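Dalura > Home Office > Power Boards and Leads > FAQ

Power boards: the questions we keep getting

February 5, 2020
By Xiaoyan Qiu

I buy power boards for the Dalura workshop in Brurum and I've taken back more of them than I'd like. These are the questions that come to the counter and the inbox, with the answers I'd give a cousin. Some of them won't help sales.

Do I need a power board with USB ports?

Probably less than the packaging thinks you do. If you charge a phone and a pair of earbuds at your desk, built-in ports save you two wall chargers, and that's a fair trade. If you're hoping to run a laptop off one, read the small print first. The output is nearly always shared between the ports, so a figure that looks generous on the front of the box gets a lot meaner once everything is plugged in. A charger you already own is often faster.

There's the matter of ageing as well. Outlets stay useful for as long as the plugs in your country stay the same. USB ports go out of fashion while you're still paying off the desk.

What does "surge protected" mean?

It means there's a part inside that soaks up some kinds of voltage spike, and that the part wears out. It doesn't mean your computer will survive a lightning strike down the road. I get asked which model will, and my answer is to pull the plug out of the wall when the storm starts.

Look for a joule rating and a protection light. If the box has the word "surge" in big letters and no rating anywhere, I'd put it back on the shelf. We stopped stocking one Bassi line for that reason. They may have fixed the labelling by now, but I haven't been shown it.

Is there a warranty for the gear I plug into it?

Some brands offer one, and I have yet to see a customer collect. You generally need receipts for the board and for the dead device, a report from an electrician, and the patience to post both items at your own expense. Don't pay extra for it.

Why are the outlets staggered?

So that bulky plugs have a chance of sitting next to each other. It helps a bit. Two staggered rows will usually take standard plugs in every position, but put in a couple of fat adaptors and you'll still lose neighbours. "Six outlets" on a box means six outlets if you own six slim plugs.

My rough method is to lay your chargers out on the table before you shop and see how many are the brick kind. Then buy with those in mind and ignore the headline number.

Should I get white or black?

Whichever you like. White shows scuffs and desk grime, black shows dust, and both end up behind the filing cabinet. I would say a white board on a pale desk looks tidy for longer than I expected it to, provided the lead is white too.

Does the switch turn everything off?

On a single-switch board it should cut the outlets, and usually the USB ports along with them, though not always. Test it. Plug in a lamp, then a phone, press the button and see what stops. If your modem is on the same board, you'll find out about the switch the first time somebody's knee does. 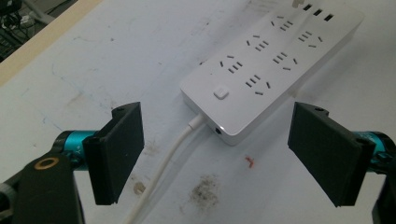
Fengying Cai wrote in to say that we make too much of the switch, and that a raised button at the lead end is the first thing to get bumped when the board lives on the desk. She turned hers around so the button faced the wall, and she'd rather have a board with no switch at all.

I half agree. On the floor I want a switch I can find with a toe. Up on a work surface it's mostly a nuisance, and turning the board around is free, so try that before you buy anything. I wouldn't go without one altogether — a switch you hardly use still beats crawling under the desk in a hurry.

How long should the lead be?

Longer than the distance you measured, but not by much. People measure in a straight line and then the lead has to go around a table leg. You want enough slack for a lazy curve and no tension where the cord goes into the housing. That collar at the end is there to stop the cord bending sharply, and it can't do much if the board is hanging off the edge of the desk by its own lead.

Too much lead is a problem as well. Don't wind the spare into a tight coil and cable-tie it. Heat builds up in a bundle, and so does the fluff.

Can I plug one power board into another?

No. I know you're going to, and I know it worked at your last place. Both boards are drawing through the one lead at the wall, and neither was designed with the other in mind. If you've run out of outlets, get a bigger board or have an electrician put in another outlet. The second costs more and fixes the problem.

What can't go on a power board?

Heaters, first and last. Also kettles, toasters, microwaves, bar fridges and anything else that heats or has a compressor. Check the maximum load printed on the underside, then add up what you've got. Computers, monitors, lamps and phone chargers rarely get anywhere near it. One little fan heater can use most of the allowance on its own.

Is it all right to leave chargers plugged in with nothing on them?

From a safety point of view, a decent charger is fine. From a power bill point of view, you'll have trouble finding the saving. I've read the claims about standby power and I don't doubt the principle, but one idle phone charger isn't what's wrong with your bill. A cheap charger that's warm to the touch with nothing attached is a different matter — throw it out.

Should I put covers on the empty outlets?

If there are toddlers about, you want outlets with built-in shutters, and you want the board out of reach. Loose plastic caps come out more easily than you'd think and are a nice size for a mouth. If there are no toddlers, covers keep out dust and paper clips and that's all they do.

Do cable boxes and trays do any good?

A tray under the desk, yes. It gets the board off the floor and away from the mop. I'm less keen on the closed boxes. They look neat in the catalogue, where there's one plug in them, and at home they get packed until the lid won't shut. If you must have a box, get one with vents at both ends and leave it half empty. The Gudberg tray (part 3539) is plain and a bit ugly, and it's what I use myself. It needs 4 screws and it comes with 5.

When should I replace it?

If plugs sit loosely, if the housing is cracked or yellowed near an outlet, if it buzzes, if it's hot, or if the protection light has gone out. I'm wary of fixed dates. "Every two years" is a line I mostly hear from people selling power boards, and I sell power boards.

Can I return one after I've opened it?

Yes, with the receipt. If it has a burn mark on it, please tell us what was plugged in. We aren't trying to catch you out, we'd just like to know.

Related
Desk lamps that don't need an app
Extension leads: indoor, outdoor and neither
Why we stopped carrying wireless charging pads
Labelling your cords with what's already in the drawer
Workshop notes, November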